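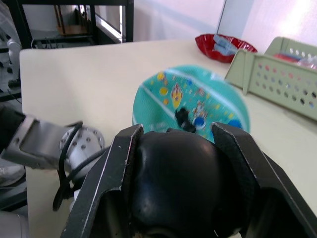

2020-03-27 | Posted by the Kerance Ledger

We drove to Zerkside in December for the open day at the old county hall, where the fight over the Quinlan monument has dragged on for 3 years. The plinth is still outside with a tarp over it. Inside, a guide read from the petition, which has 1,115 names. Almost 40 people came. Most wanted the statue back, and a few said so loudly. The council's panel on the building's history never mentions it.

Filed under: Local Politics, Visits

This site uses cookies. By continuing you accept our policy.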